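Household task automation

Household task automation is the use of general-purpose robots to carry out domestic chores such as tidying, putting items away, clearing dishes and opening or closing furniture.
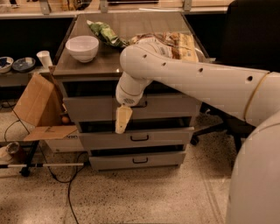

Kidov objected in a published response that the term is used too freely, and that a machine which can put one object into one drawer has been shown to do that and no more. Supporters of the broader usage reply that most chores are chains of such steps, and that progress on the single step is a fair measure of the field. The disagreement affects how results are reported, and figures from different groups are seldom comparable.

Scope

The article covers machines with one or more arms working on ordinary household objects. Single-purpose appliances, including robot vacuums and dishwashers, are normally treated separately. Shop-floor work is included where the same hardware is used for kitting, bin loading and shelf stocking.

Drawer and container tasks

Storage furniture is common in test setups. A drawer task has several stages: locating the handle, grasping it, pulling along the line of travel, releasing, picking up the object, placing it inside and pushing the drawer shut. Errors carry forward. A drawer left partly open changes the clearance for the next motion, and an arm reaching across a cabinet top may block its own view of items behind it.

Soft packaging is harder to handle than rigid dishware. Bags change shape when gripped, and clear plastic gives poor depth readings on many sensors. Bread and similar foods can be crushed at grip forces that are safe for a ceramic bowl. Open boxes are easier targets than drawers, although loose flaps may catch the wrist.

Testing

The Tilik protocol, in its March revision, specifies 14 chores and 406 trials per machine. A trial is failed if an object is dropped, if furniture is moved out of position, or if a person has to step in. Retries are allowed within the time limit and are logged separately. In the Funstead trials, run under this protocol, a single-arm machine completed 137 of the 406 trials. Most failures occurred during grasping. Closing drawers had the highest completion rate and folding cloth the lowest.

Mao, a second test series, uses fewer chores but changes the room layout between runs. Machines that score well in a fixed layout have generally scored lower there.

Speed

Completion rates do not record how long a chore takes. The Tilik protocol permits 40 times the duration needed by a person, a limit criticized as too generous for shop-floor use, where cycle time decides whether a station can be automated at all. In homes the limit matters less if the machine can be left alone, but unattended operation is outside the protocol.

Current status

Fixed stations with known parts and known positions are within reach of present machines. Unsorted household clutter is handled only in part, and results depend heavily on lighting, object type and the arrangement of furniture. No machine tested under the Tilik protocol has completed all of its chores.

See also: Grasp planning; Mobile manipulation; Bin picking

Last revised 2022-12-10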